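# Sasadel Two-Arm Bench: Demo Visits

The Sasadel bench is a pair of arms on a shared work surface, sold as one unit with the controller, the grippers and more cable than you think you'll need. Most people who buy one have come to see it first. We encourage this. The brochure makes it look faster than it is, and we wrote the brochure.

Visits take place in our demo room at Brarkach and restart in April 2021. Groups are small, and there's coffee of a sort.

## What you get to see

A visit lasts 100 minutes. The first 20 are a talk by Anas El Ouafi, our applications engineer, who has been asked to keep it to 20 and usually does now that we've hung a clock behind the audience. He covers setup, safety stops and the software license, in that order, so that everyone is awake for the license.

Then the arms get to work. We don't stack colored cubes. Customers kept telling us they don't own any colored cubes, so the bench handles groceries and household stuff: a snack box, a bottle, a sponge, a tray, a small wooden cabinet with two drawers. Tasks change from visit to visit. Typical ones are putting an item on the tray, opening a drawer, closing it again, and handing something from one side to the other. 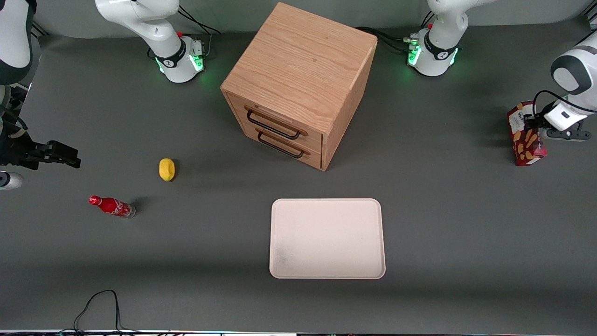

Drawers take the longest to get right. A person opens one without looking up from the phone. A robot has to find the handle, get its fingers around it and pull in a straight line, and if the cabinet has been turned a little, the straight line has turned too. Visitors are welcome to turn the cabinet. Everybody does, generally with the smile of someone who thinks they're the first.

After that you get 40 minutes at the bench with Anas and the teaching software. Bring your own objects if they weigh less than a full lunchbox. Please skip eggs. We've had the egg conversation.

## What it does well, and what it doesn't

- Boxes, bottles and most things with flat sides: good.
- Picking up an item that has tipped over: good, after a pause that feels longer than it is.
- Soft things: fair. It will squeeze a sponge harder than the sponge deserves until you turn the grip force down.
- Clear plastic bags: poor. We're working on it, and have been for a while.
- Folding laundry: please stop asking.

## Options

The standard unit ships with parallel grippers. The Halász soft-finger set fits the same mount and is worth the money if you handle fruit. The Lustton floor frame is sold separately and puts the work surface at standing height; your own sturdy table will do if you're fond of it and don't mind drilling.

## Booking

Write to the demo desk with two possible dates and a line on what you'd like the arms to pick up. April is nearly full, May has room. Closed shoes, please, and park behind the building, as the spaces in front belong to the dentist.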